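Card discussion: Khokhar, Lord of Debts

Posted in: New Cards

NSatti
7/25/26
I open this topic for the new legendary of the Nedent set. Khokhar costs seven mana and has a 5/6 body. When you play him, each card your opponent drew from your effects costs one more until the end of the game. I think he is stronger than people say. In the Droletti deck we already give the opponent many cards, so the effect is very easy to use.

hilanero_main
Seven mana and he does nothing to the board. I lose on turn six to every aggressive deck on the ladder. Pass.

NSatti
You have the healing for the early turns, and two copies of Hilanero if you keep them. I played 20 games on the test server with this list and I won 13 of them. It is a small number, I know.

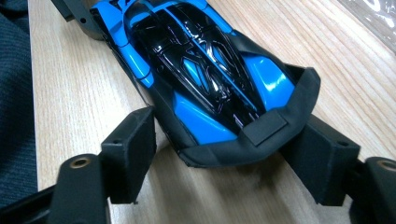

My mulligan was always the same: keep Hilanero, keep one cheap removal, throw away everything else. Against slow decks I also kept Khokhar, and I was never sorry for it.

FarzanaU
Naveed, which rank was it? On the test server many people play unfinished decks. I am at legend 556 now and I see almost only fast decks there. I don't believe a 5/6 on turn seven changes those games.

NSatti
There are no ranks on the test server, so I can't answer this well. Last season I finished at legend 2000 or a little worse. I agree that against fast decks he is the weakest card in my hand.

patchnote_reader
Does the extra cost stack if you play him twice? The text says "costs one more" but it doesn't say if it is set or added.

FarzanaU
It is added. I tried it with the bounce spell and the cards went up by two.

hilanero_main
OK, that is more interesting, but now you need Khokhar, the bounce spell and fourteen mana over two turns. Please show me the opponent who waits for this.

NSatti
Control players wait for everything :) But yes, I would not build the deck for two Khokhars. One time is enough.

patchnote_reader
Thank you Farzana. I will craft him in September after the balance patch, if they leave him alone.

FarzanaU
Good plan. Naveed, please post the full list with the code, I want to try it with one Hilanero less.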